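## Workshop tips: hand-held grippers and the plug job

Notes by Roya Rostami for anyone joining the Brernness build in August. We are teaching the arm to put a charger into a power strip, and people have to do it by hand first.

Cover the table with a white board and lay the strip flat on it. Keep the cables running off the side of the table so your wrists are free. With the hand exoskeletons, close your fingers slowly a few times before you start.
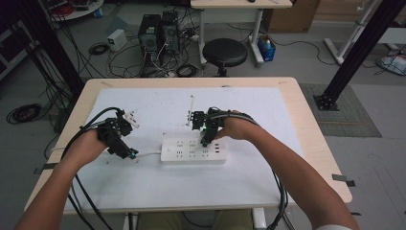
**How long should one session last?**
Stop after 11 minutes and swap with someone. Tired hands make jerky recordings.

The Sillimov grippers are simpler to learn. Hold the handle lightly and move from the elbow. Route the cable over the back of your hand and down the near side.

Mark the table edges with tape. If the table gets knocked, you can put it back in the same spot.

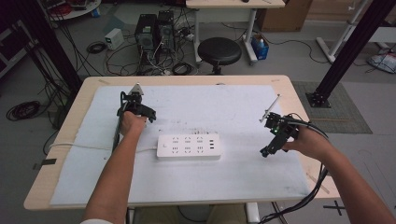

**How many recordings do we need?**
Aim for 200 good ones before the first training run. We have 506 from the Godine build and would like 1,000 by the end.

Grip the charger by its sides, square to the finger pads. If it sits crooked, put it down and pick it up again. Twisting it against the sockets wears the pads.

Wipe the tabletop between sessions and check the screws on the finger pads. Spare pads are in the Hosseinzadeh drawer, second from the top.

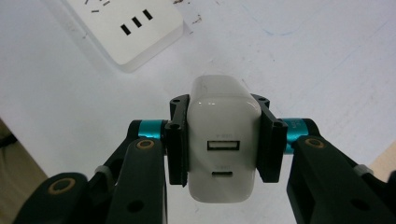
*Charger held by its sides, ports facing the gripper camera.*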